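Getting a yellow banana out of a yellow mask

If you've got a perception stack that finds fruit perfectly well until two pieces of the same colour end up next to each other, you're where I was in May. I'd bolted a plain colour threshold onto our pick planner at Kneath, it worked on the first try, and I got far too pleased with myself. Then I put mangoes and bananas on the same table and the whole lot came back as one big yellow blob!

So, what I do now. I start with the fixed camera, and I don't ask it what anything is. I only ask where the plates are. Plates are round, they don't overlap, and once you've fitted an ellipse to each rim you can chop the table into regions: inside a plate, or on bare table. Save those regions in the table frame, not in pixels, or you'll be doing it all again when somebody nudges the tripod.

Next, run the colour mask inside each region on its own. Anything on bare table with a long, curved outline goes in the banana list. I use the ratio of the blob's area to its convex hull for that, and anything under 67 per cent counts as curved. Mangoes are plump, so they come out well above it. For the grasp angle, take the tangent at the middle of the curve and turn it 90 degrees – don't use the long axis of the bounding box, it'll have you closing on thin air.

The wrist camera only comes in at the end. Close up, shapes go soft and rims look enormous, so I switch off the ellipse fitting completely and just track the colour edge nearest the finger. Keep the last 3 masks and vote on them. 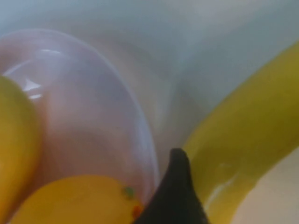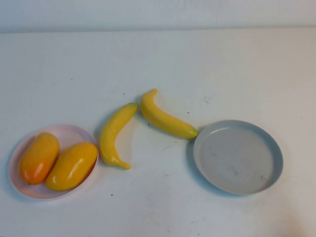

Teodor Dudek reckons the vote is wasted effort and that a single mask with a decent exposure lock would do the same job faster. He may be right about the speed. I tried it his way on our Werkadden logs, all 282 of them, and the edge jumped about too much for my liking, but my exposure lock is a bit rubbish, so do try both.

Last bit: write the region name into the log next to every grasp. When a pick goes wrong you'll want to know which list the planner was reading from, and digging that out afterwards is miserable.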